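6.7 Working at the fixture board

1. Set the arm to reduced speed before any approach to the board.

2. Keep hands out of the area between the fingers and the slot holders.
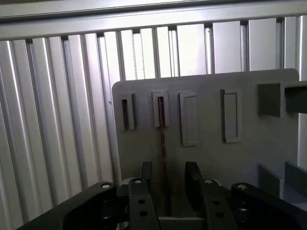
Figure 7. Gripper at the slot holders

3. Hold thin parts upright -- do not let them touch the holder walls.

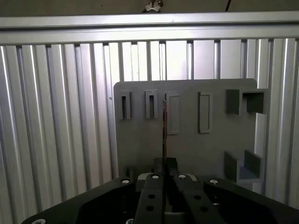 4. Stop the arm before reaching into an open chassis.

CAUTION: Bare metal rims can cut. Wear gloves.
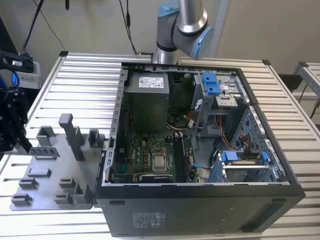
Record each stop on Form 861. Cirent keeps the forms at Terkirport.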